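Skondeck Home Forum > Kitchen & Dining > Mug tree or mug rack?

Started by nalska_nan

nalska_nan
Posted 26 Nov 2020, 7:12 am
Good morning all, and happy Thanksgiving to those who keep it! I have a coffee corner question and I'm hoping for some opinions before my sister gets here and rearranges everything for me. I've had a wooden mug tree since we moved in back in August, and then I went and bought one of those black wire racks as well, the kind where the mugs sit upside down, and now both are out and I can't decide which one earns its spot. I'm trying to get the mugs and the milk to live together on one mat so that making coffee doesn't mean walking laps around the kitchen.
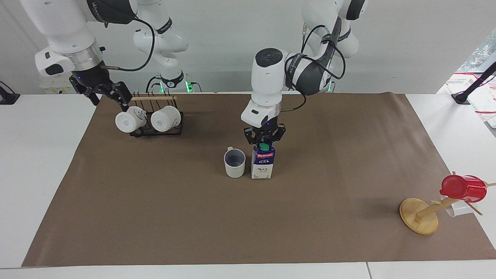 The tree takes up very little table but it does feel tippy to me once it's loaded on one side, and my heavier mugs make me nervous on it. The rack is steady as anything, only it eats up more room than I expected. What does everybody else use?
Nanna Damgaard

skovkitchen
Posted 8:03 am
Tree, every time! We've had ours ten years (a wedding present, bless whoever it was) and the trick is to hang them in opposite pairs, so when you put one on the left you put the next on the right. Mine has never gone over, and we have two boys and a large dog. I also just like seeing the mugs, it makes the kitchen feel like someone lives there.

V_Ingvarsson
Posted 8:40 am
I'm going to disagree with my friend above, in the kindest way. A mug on a tree hangs with its mouth open to the room, and if you live near a busy road like I do, you end up rinsing every cup before you use it. Upside down on a rack they stay clean. I bought mine from Dreleo, paid 53 dollars with the shipping, and I grumbled about it for a week and have been happy with it ever since.
Vilhjálmur

skovkitchen
Posted 8:52 am
53 dollars for a mug rack!! Vilhjálmur, I could buy you a whole set of mugs for that. And if they're rinsed every day anyway, where's the dust supposed to come from?

V_Ingvarsson
Posted 9:15 am
From the road, as I said. Come and visit and I will show you my windowsills.

potsandpeonies
Posted 9:31 am
Can't you keep both? Everyday mugs on the rack, the pretty ones on the tree. The only thing I'd argue with is the milk. Please don't let it live out on the mat, Nanna, put it straight back in the fridge once you've poured.

nalska_nan
Posted 10:20 am
Oh goodness, no, it goes back in the fridge, I only meant it gets a place to stand while I'm making coffee! I like the both idea very much. I've moved things around and the rack is at one end now with the tree across from it.

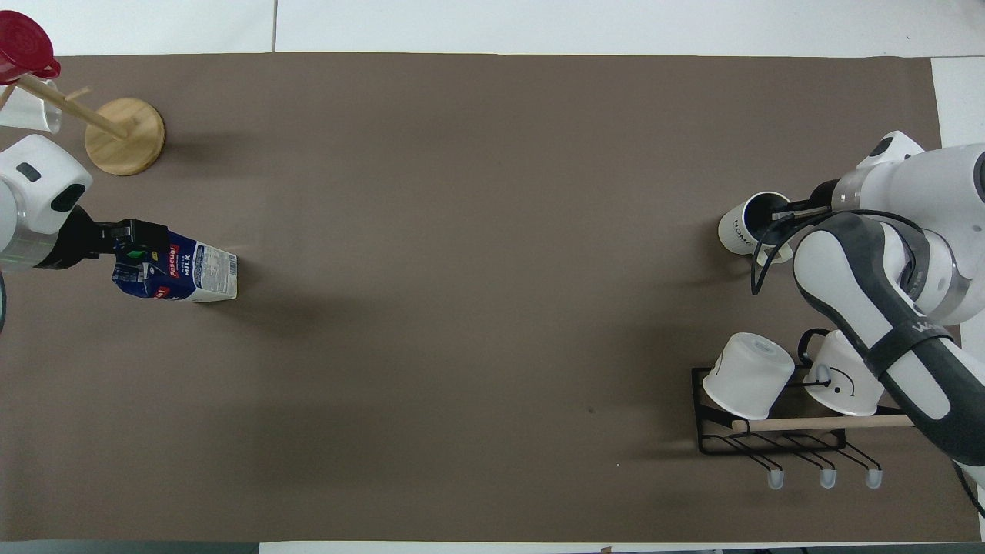
Mug tree upper left, rack lower right with the face mug on it

skovkitchen
Posted 10:34 am
I love the little face! See, that one should be on the tree where people can say hello to it.

V_Ingvarsson
Posted 10:41 am
It looks very comfortable on the rack to me. I would leave it.

nalska_nan
Posted 11:05 am
It's staying on the rack until my sister has had her say, and then we'll see. Thank you all, I have to go and deal with a pie.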